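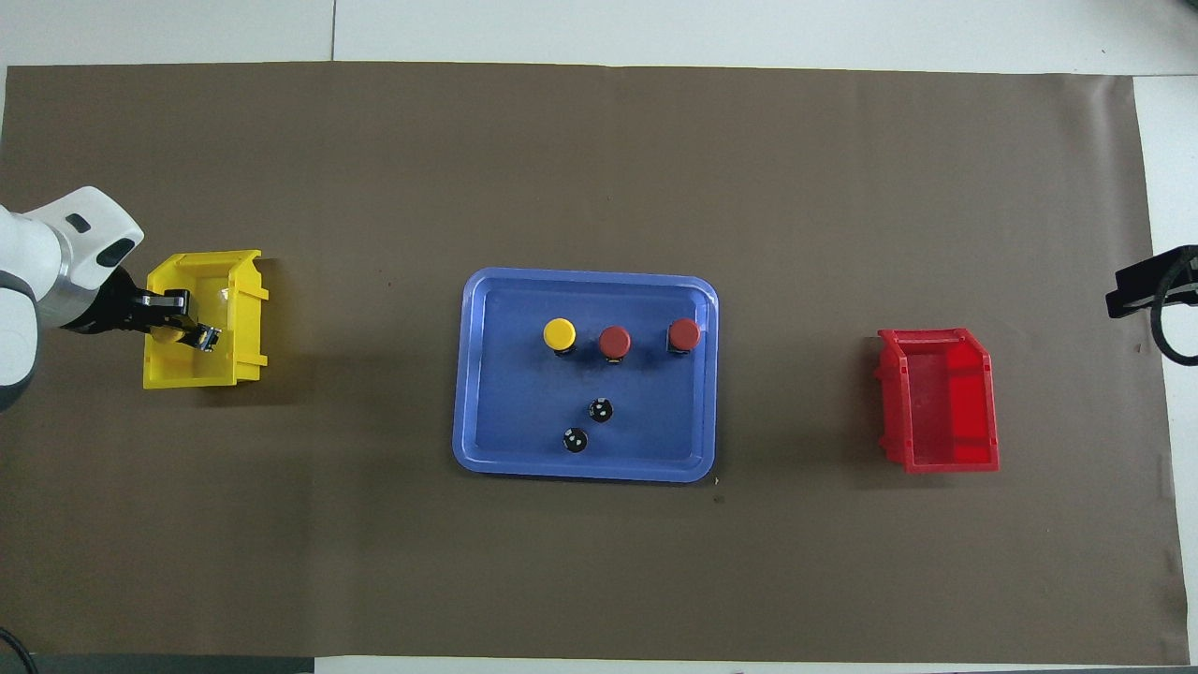 ## Sorting bits and bobs: your questions

**Why do you put brown paper down first?**
I've got a white table and I'm fussy about it! Small black parts show up nicely on brown paper too, and when I'm done I can fold the whole sheet up and tip the crumbs in the bin. Mine gets used until it's properly wrinkled.

**Do I need special trays?**
Not at all. I like one shallow tray with a raised rim for whatever I'm sorting now, and an open-fronted stacking bin for the rest. I got my bins from Arnitz, but a baking tin will do (Victor Shirima wrote in to say he swears by his old roasting dish).

**How do you sort push buttons?**
By cap colour, always. Reds together, yellows together, and any little round odds and ends go in a separate row until I know what they belong to. I did try sorting by size once and got in a right muddle.

**How many should I do in one go?**
I stop at 30. After that I start putting reds in with the yellows and have to go back over the lot.

**Should I take the caps off their bases?**
I leave them on. Loose caps roll, and I've spent almost 8 evenings under the table looking for them.

**Can I send you my spare buttons?**
Yes please! Mixed bags are fine. Pop a note in saying what they came out of, if you know, and post them to me at Mollel, Rullivwood. I'll write back when they're sorted.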